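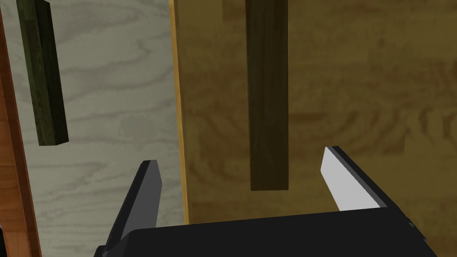 The simulated wrist view in Skuko, gripper open, with a green and a brown wooden block.

Skuko FAQ: simulation and planning

What is Skuko?
Skuko is a planning and control toolkit for robot arms with two-finger grippers. You write a task in Python, try it in the built-in simulator, and run the same file on your arm when you're happy with it. Kaisu Rantala and Khalil Rawashdeh started it as a weekend project and it has grown a lot since (we're delighted by that!).

Do I need a real robot?
No. Plenty of our users have never touched one. The simulator gives you the arm, the wrist view and the contact forces, and that's enough to learn most of the planner.

Why does everything have wood grain on it?
Textures are picked fresh for each run from a library of 2,193. A vision model trained on plain grey boards tends to fall over the moment it meets a real table, so we mix them up – and we love seeing the odd combinations that come out. Set textures=fixed if you want the same look every time.

Can I use the wrist view on its own?
Yes, and we'd encourage you to try! It's harder, as blocks often run out of view at the top and the planner has to guess their full length. Chaimae Hajji's shape estimator, added in August, handles this far better than the old one did. Turn it on with estimator=penrose.

How fast does the controller run?
500 Hz by default. The planner is separate and replans whenever an object estimate moves by more than 2 mm.

My gripper stops short of the block. What's wrong?
Nearly always the fingertip offset. Open your gripper file and check that tip_length matches the fingers you've loaded. If it does, send us the log.

Does it work with Merkico grippers?
Yes, from version 136 of the nightly build. Anas Kettani looks after that driver and is very happy to get bug reports.

How can I help?
New tasks are what we'd like most. Kanokwan Sukprasert has written a lovely short guide to adding one, and it's in the docs folder under "first task".

Last updated 18 October 2023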